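How do I get a ring mark off a marble counter?

Ruben Postma
Hello everyone! We moved into our place in Plekstead in May, and it came with a dark marble counter that I love a little more than is sensible. Last week I left half a lemon sitting on it overnight (I know, I know) and now there's a dull round spot that won't wipe away. I've tried dish soap and warm water, and then I went over it again with a damp cloth, and it looks exactly the same. Is it a stain, or have I hurt the stone itself? 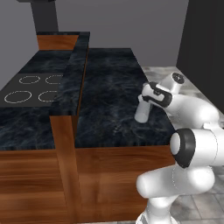
I'd really like to avoid paying for someone to come out if it's a thing I can fix on my own some evening. I'm fairly handy and very patient!

Joris Geerts
Oh, I feel for you, I did the same with a glass of orange juice. A dull spot from lemon is almost always an etch, so the acid has eaten the polish and soap won't touch it. Get a marble polishing powder, sprinkle it on, add a little water and rub with a soft cloth for 2 or 3 minutes, then wipe and look at it from the side. Mine took two rounds. Try a hidden corner first, and please keep vinegar far away from it.

modberg1306
baking soda works on everything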